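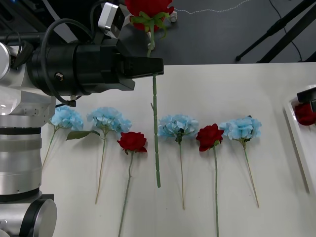 Red roses and blue hydrangeas on the white table, all artificial.

Vencombe Stems
A data card for a small, much-loved collection of fake flowers and the bunches we make from them

Last updated 2016-06-27

What's in here

Vencombe Stems is a table of artificial flowers and a second table of bunches made with them. We started writing things down when we kept rebuilding a bunch we had loved the week before and getting it slightly wrong (too long on the left, one hydrangea too many, that sort of thing). It grew! There are now 155 stems in the stem table and 50 bunches in the bunch table, and each bunch points back to the exact stems that went into it.

Roses and hydrangeas take up most of the list. They are wonderful together. A rose is narrow and upright and wants to be looked at from the side, and a hydrangea is a big soft head that fills whatever gap you give it. There are a few other flowers too, mostly filler and greenery.

If you arrange flowers for fun, dress shop windows, teach a craft class, or just like sorting things by color, you should find something to play with.

Files

stems.csv – one row per flower
bunches.csv – one row per finished bunch
colors.txt – the color words we use and what we mean by them
notes.txt – everything that didn't fit in a column, in no real order

All plain text, commas between fields, first row is the header. Opens fine in any spreadsheet program.

Columns in stems.csv

stem_id: a letter for the kind of flower and a number. R for rose, H for hydrangea, G for greenery, X for anything else. Numbers don't get reused when a stem is retired.
kind: rose, hydrangea, greenery, other
color: one word or a short phrase from colors.txt
length_cm: from the tip of the stem to the top of the flower, laid flat and gently straightened
head_cm: widest point across the flower, fluffed out
leaves: none, few, many
bend: stiff, soft, or floppy
cut: yes if we have shortened it, no if it is still the length it came
shelf: Atel, Mandel, or Choo
remarks: free text

The shelf names come from the labels on three old storage boxes. Atel has the roses, Mandel has the hydrangeas, and Choo has whatever is left. We kept the names when the boxes fell apart, and by now neither of us can think of the hydrangeas as living anywhere but Mandel.

Columns in bunches.csv

bunch_id
stems: a list of stem_id values separated by spaces, in the order they went in
container: jar, jug, vase, tied, or none
height_cm: finished height above the rim, or full length if tied
made_by: DW or HS
liked: 1 to 5, scored the next morning
remarks

The order of the stems matters more than we expected. Putting the hydrangeas in first makes a sort of cushion, and the roses can then be slipped down between the heads and will stay where you leave them. Going the other way, the roses get shoved sideways by every hydrangea that follows. Try it both ways with the same flowers and look at the two results – it's a really satisfying little experiment.

About the colors

Blue was the hard one. Early rows just said "blue" for every hydrangea, and that was useless as soon as there were more than a couple of them. Do-yoon Won sat down with the whole of Mandel by the window and came back with five blues: sky, powder, wash, cornflower, and dusk. They are described in colors.txt with a comparison for each (powder is the inside of an old enamel bowl, for instance). Please don't expect them to match paint charts.

Reds are easier. We use red, deep red, and faded. "Faded" covers 27 stems that spent a long time in a sunny window before they came to us. They've gone a soft brick shade and look terrific next to dusk.

How we measured

Lay the stem on a table with the head pointing away from you. Straighten the stem with your fingers, but leave any side twigs alone. Read the tape at the tip, then at the top petal. Head width comes second, after fluffing. We round to the nearest half centimeter.

Hydrangea heads are the least reliable number in the table. They squash in the box and then puff up again over a day or so, and Ha-rang's fluffing is a good deal more generous than Do-yoon's. If you want consistent head sizes, filter on made_by in the bunches and follow the stems back from there. It's clumsy, sorry. A measured_by column is on the list.

Things to try

Sort by length and pull out everything under 30 cm. Those are your jar flowers. There's a whole page of short bunches hiding in there, and they're some of our favorites.

Alternate colors in a row before you build anything. Lay the stems flat, shuffle them until the row looks good, then gather from one end. Bunches made this way are marked "row" in the remarks, and they score well. A row doesn't have to alternate strictly either. Two blues side by side and then a red gives the eye somewhere to rest.

Look for bunches with the same stems and different scores. H14 turns up in a 5 and in a 1. Same flower! The remarks on the 1 are worth reading.

Known problems

Stem R09 has two rows. One of them should be R19 and we don't know which.

Roughly a dozen early bunches have no height. The container is right, so you can make a fair guess.

Leaves come off and go back on. A stem listed as "many" may be "few" by the time you read this, especially the roses, where the leaves are pushed onto little pegs and work loose whenever you pull one out of a tight bunch.

"Floppy" means something different for greenery. For a rose it's a fault, for trailing ivy it's the whole point.

Looking after the flowers

A soft dry brush gets most of the dust. Work from the middle of the head outward. Store roses flat and hydrangeas loosely on top, heads all at the same end, and don't fill the box past the brim. Check any wired stem before you bend it back on itself in the same spot.

Using and adding to the tables

Copy them, change them, print them out and scribble on them. A mention of Vencombe Stems is appreciated if you pass them along. New rows are very welcome, and so are whole new shelves – send them as a separate file with your own letter in front of the stem numbers so nothing collides with ours.

Put together by Do-yoon Won and Ha-rang Son. Color words by Do-yoon, bunch remarks mostly by Ha-rang.

To do

measured_by column
sort out R09
peonies, in June if the second shelf in Choo is cleared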